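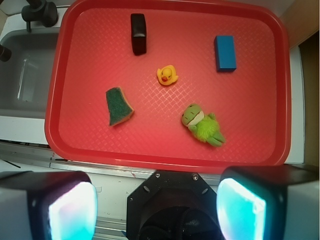 The red tray by the sink in our play kitchen, with the duck and the frog.

About Pallwood

Pallwood is a small playroom and toy kitchen place in Skendley, for children from two years until they go to school. We opened in December with one room, one carpet and one toy kitchen, and now we have two rooms and the same toy kitchen. My name is Alasdair Aitken and I started Pallwood together with my wife. English is the third language in our house, so please forgive me if some sentences on this page are a little stiff. My wife has read it and she says it is clear enough.

Who comes to us

At present 51 families are registered. Most of them live in Skendley, and some drive from the villages behind the river. In one session we take up to 6 children for each adult. We had more in the first months and the room was too loud, the small ones especially became tired of it. A parent may stay for the whole session or may leave after the first half hour, when the child is ready. We have coffee in the front room.

The play kitchen

The play kitchen is the heart of our place. It has a white counter and a gray sink with a black faucet, and the children stand at it for a very long time. They wash, cook, serve, and argue about who is the cook. We do not correct the cooking. If the soup today is made from a duck and a block, then this is the soup.

On the counter we use a red plastic tray. It has a raised rim, so things do not roll away to the floor, and the bottom has a pattern of small diamonds which the children like to scratch with a fingernail. At the start of the session we put only a few things on the tray. The rest stays in the cupboard. I learned this from my grandmother, who kept a kindergarten for many years and who gave us one basket of toys in the morning and another one after lunch. With a full box, children throw out everything to see what is inside. With a few things on a tray they begin to play with them.
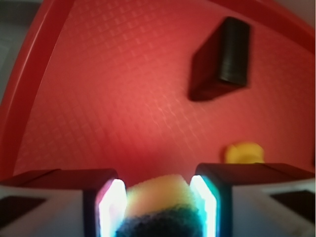

We change the things often, but some of them have become permanent because the children ask for them. The yellow duck is one. It has an orange beak and it is the first thing which many children take in their hand. The green plush toy is another, and it goes everywhere: to the sink, to the shop, to bed. There is also a black block, which has been at different times a telephone, a piece of chocolate cake, a suitcase and a television. The blue block is usually bread, or soap. I have asked why soap and I was told "it is soap."

Why we keep a piece of sponge

New parents ask sometimes about the torn piece of sponge with the green side. It is a part of the toys. Children want to do real work, and washing up is the work they see at home every day. A piece of sponge has a rough side and a soft side, and for a child of two years this is already an interesting subject. We keep it dry, we look at it before every session, and when it begins to lose crumbs we throw it away and bring a new one. We ask that an adult stays near when the very small children are at the counter with it.

Tidying

We tidy together, fifteen minutes before the end. It begins with the tray. Everything that lives on the tray goes back on the tray, and then a child carries it to the adult, with two hands. The order of the things does not matter. Some children make a line, some put the duck to sleep beside the frog, and one girl, who is now already in school, always put every object as far from the others as possible and was not satisfied until it was correct.

After the children go home we wash the plastic things in warm water with mild soap and dry them with a towel. The plush toys go to the washing machine in a cotton bag. Wipes we do not use for the toys, the smell stays too long. 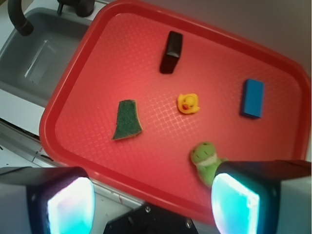
For this reason we do not buy many toys. Before something new comes to the play kitchen, we ask if it can be washed, if it can fall from the counter without breaking, and if it can be more than one thing. A toy that makes music by itself usually does not pass. We are thankful for gifts from families, but please speak with us first, our cupboard is not large.

The name and the building

Pallwood was the name of the carpenter's shop which was in this building before. We found the sign behind a shelf and we liked it. The front room was his office and the play kitchen stands where he had his saw. The floor is new. The windows are old and they will be repaired next year.

Our dog is called Baxter. He does not come to the sessions, but he waits sometimes in the car at closing time and the children say goodnight to him through the window.

Visiting us

You are welcome to look at the rooms before you register. The best time is 4:30 in the afternoon, when the morning and midday groups are finished and I have time to talk. You can bring your child, and the tray will be on the counter. For the first session please bring socks with rubber on the bottom, one set of other clothes, and a drink in a bottle that closes well. We provide fruit. If your child has an allergy, please write it on the form and also tell it to us in person.

Places become free mostly at the end of summer. If we have no place, we write your name on the list and we call you, also when the answer is still no.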